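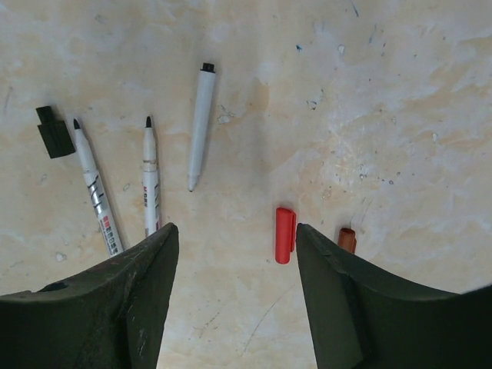

Marker and cap tips from the Løken sorting trials

We ran the Løken trials to find out which caps a robot gripper can pick up from a bench, and which ones it fumbles. Most of what we learned works just as well for people tidying a craft drawer or a workshop shelf.

1. Spread things out first. Caps lying close to a marker barrel were the hardest to grab. With a gap on both sides, the gripper missed 2 picks in 10. Packed tightly, it missed 7.

2. Pick up the caps before the markers. A marker is long and easy to find again. A cap rolls, and a small brown one is easily lost against a tan bench.

3. Match by colour, then check the fit. Our Drastmont software paired black with black well enough, but a plain white barrel tells you very little. Look at the nib.

4. Put clear caps somewhere of their own. On a pale surface a frosted cap hardly shows, and the camera program had the same trouble we did. A sheet of dark grey paper underneath fixed most of it.

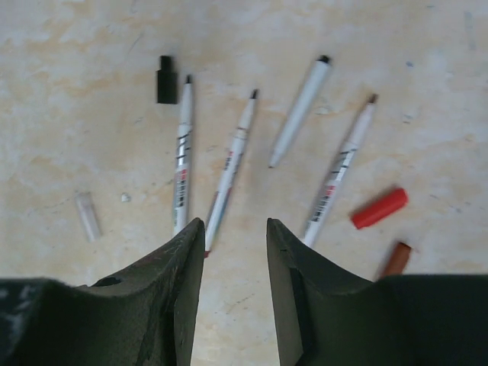

5. Grip across the barrel, near the middle. Picks close to the end let the marker swing, and it usually knocked its neighbour.

6. Push the cap on straight. We tried a slight twist at the Bernotberg bench and it made no difference to the robot's results — by hand, do whichever you like.

7. Wipe the bench between rounds. Specks and old ink marks were sometimes read as small parts. It takes around two minutes with a damp cloth.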